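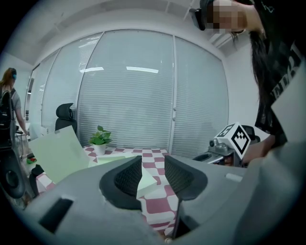
Facilities Service Desk, Cestthorpe Learning Center
Ticket 1335: Window blinds in Activity Room 4 will not raise or tilt
Category: Interior fittings. Priority: Normal. Status: Awaiting parts. This ticket concerns the horizontal blinds on the large window in Activity Room 4. The fault was first reported in March by Sarla Kanaujia, Program Coordinator, and the ticket has been reopened once. The blinds are white, are divided into vertical panels by the slender frames of the window, and remain fully lowered. The table with the pink-and-white checkered cloth stands in front of them, and the small potted plant in the white pot sits at the back edge of that table against the window. Persons attending to the blinds are asked to move the plant before handling any cord and to return it afterward.

Original report
Submitted by: Sarla Kanaujia
The blinds in Activity Room 4 were lowered for a morning presentation and could not be raised again at the end of it. The lift cord on the panel nearest the door pulls freely for a short distance and then stops. The cords on the remaining panels do not move. The tilt wand turns but the slats stay closed. The room is used for the paper crafts course and the participants have asked for daylight when matching colors. Please advise whether staff may attempt to release the cords themselves.

Service desk response
Staff should not attempt to force the cords. The lock inside the head rail can be damaged if the cord is pulled straight down under load, and the warranty on the blinds does not cover a broken lock. A technician will attend. Until then the ceiling lights should be used. The room remains available for booking.

First visit, 10:15 a.m.
Technician: Gualtiero De Luca
Access was obtained from the front office. The table was moved forward to allow a stepladder to be placed at the window. The following checks were made.

Lift cord, panel nearest the door. The cord had come off its pulley and was wedged between the pulley and the side of the head rail. The cord was freed and reseated. The panel was raised to full height and lowered three times without a fault.

Lift cords, remaining panels. The cord locks were engaged and dry. Each lock was released by drawing the cord toward the center of the panel at an angle, and a silicone spray was applied. All panels raised and lowered.

Tilt mechanism. The wand was found to be turning on a worn gear. The slats could be opened partway by hand at the rail but would not hold. The gear was cleaned and tightened as far as the fitting allowed. The slats held at the half-open position when the technician left.

The table was returned to its place. Ticket closed as resolved, with a note that the tilt gear may need to be replaced.

Reopened
Submitted by: Sarla Kanaujia
The blinds were working on the day of the visit and for the rest of that week. They were lowered again yesterday afternoon and now will not raise on any panel. The tilt wand has come away from the rail and has been left in the top drawer of the desk. I should add that a participant reported the slats slipping shut by themselves during the course. I would be grateful for a date, as the spring program has fifty enrollments and most of the sessions are in this room.

Service desk response
The ticket has been reopened and assigned to the same technician. The wand should be kept in the drawer. Please confirm whether the cords were tied to the cleat when the blinds were last raised.

Reply from requester
They were not tied. We were not aware that they should be. There is a cleat on the wall but I had taken it to be left over from an earlier set of curtains.

Second visit, 2:40 p.m.
Technician: Gualtiero De Luca
The head rail covers were removed on all panels. Findings are set out below.

1. The cord locks are worn. The locking pin on each one has a flat face where the cord has been running across it. With the cords left untied, the full weight of the raised blind has been resting on the pin. The locks now catch the cord in the lowered position and do not release reliably.

2. The tilt gear has lost several teeth. It cannot be adjusted further and must be replaced together with the wand hook.

3. The brackets are sound. The fixings were tested and none were loose. The slats are in good condition and do not need to be replaced.

The blinds have been left lowered. Raising them in their present state would carry a risk of a panel dropping without warning. A notice has been placed beside the light switch asking room users to leave the cords alone.

Parts
The blinds were supplied by Rinaldi under the product name Zonow. The lock and tilt assemblies are still available as a repair set. A quotation has been requested for one set per panel. The supplier has been told that the slats and head rails will be retained. Full replacement of the blinds was priced for comparison at $1,000 and is not recommended by the technician at this time.

Query from requester
Could one panel be taken down altogether in the meantime, so that there is some daylight over the craft table? The course leader has also asked whether the table could be turned to run the other way.

Service desk response
Removal of a single panel was considered and is not approved. The head rails share end brackets, and taking one out would leave its neighbor supported on one side only. The table may be turned at the course leader's discretion, provided that a clear space is left in front of the window on the day of the repair. Two daylight desk lamps have been reserved from the equipment store and may be collected from the front office on signature.

Instructions for room users after repair
Hold the lift cord in one hand and draw it toward the center of the panel to release the lock. Raise or lower the blind slowly. When the blind is raised, wind the cord in a figure eight around the cleat. Open the slats before raising. Do not turn the wand past the point at which it becomes stiff. Cords should be kept out of the reach of children at all times, including when the blinds are lowered.

Current position
Purchase request submitted through Geno and awaiting approval by the budget holder. The third visit will be scheduled on delivery of the parts. The requester will be notified by email and the room will be blocked for half a day. Lamps collected, signature on file.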